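4.2 Stowage habits among owners of small center consoles

The builders we spoke to describe stowage in terms of volume. The brochure for the Pimau 21, a fair specimen, lists every locker on the boat and gives each one a capacity in liters, as if the owner planned to fill them with soup. Owners talk about stowage in terms of reach: what can be got at with one hand while the other is on the wheel. Our survey was meant to find out how far apart these two accounts lie, and the answer is far enough that several respondents wrote in the margins.

Of the 1,846 questionnaires sent to registered keepers at Sestau and Flarkcombe, 1,384 came back in usable form. The rest were blank, duplicated, or in one case filled in on behalf of a dog. We asked each owner to name the locker opened most often on a normal outing and the locker opened least. The most-used space was the one under the leaning post, by a wide margin and at both harbors. The least-used was the forward coffin box, the largest locker on nearly every hull in the sample and the one pictured first in nearly every brochure.

Owners gave various grounds for leaving the coffin box alone. The lid is heavy. Somebody is usually sitting on it. Things put there in spring are found again in December. Montoya, in his earlier study of the Cifuentes moorings, called this space "the attic," and we have kept his term, partly for want of a better one and partly to annoy the builders. 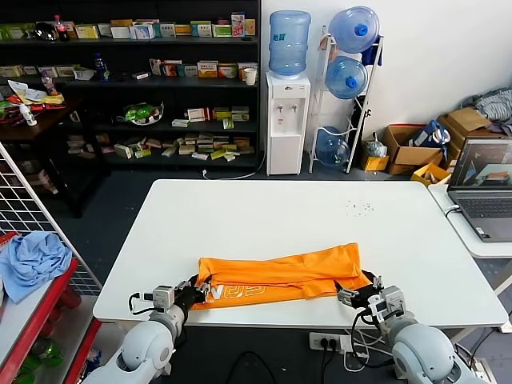
Wet gear deserves its own paragraph, if only because it never gets its own locker. Owners at Flarkcombe, where it rains, reported hanging jackets from the T-top frame, the rod holders, and the throttle. Owners at Sestau, where it rains less, reported much the same. Only 19 respondents said they had a fixed place for damp clothing that was also used for damp clothing — the others had a fixed place and kept fenders in it. Quintana has argued that a vented locker abaft the console would cure this. We are less hopeful. The two hulls in our sample with such a locker both had fenders in it as well.

Boat length made less difference than we had expected. Benítez and Marín, working with larger boats, found that each added locker made the others tidier. We found no such effect. On our hulls, an extra locker was soon full of whatever had been lying on deck, and the deck was soon full of something else. It may be that tidiness sets in above a certain length, or that people who can pay for the longer boat can also pay someone to put things away. Our questionnaire did not ask about hired help, an omission that Dobos pointed out to us after the forms had been mailed.

One further point concerns access under way. Owners were asked whether they would open each locker at cruising speed. Most would open the leaning-post locker, fewer the console door, and hardly any the anchor hatch, though a small group at Sestau claimed to open everything at any speed in any sea. We have kept their answers in the totals and shown them separately in Figure 4, where they form a flat line along the top.

Figure 4. Willingness to open a locker at cruising speed, by locker and home harbor. The Sestau subgroup is plotted separately.

The next section turns to drainage, on which owners and builders disagree more loudly.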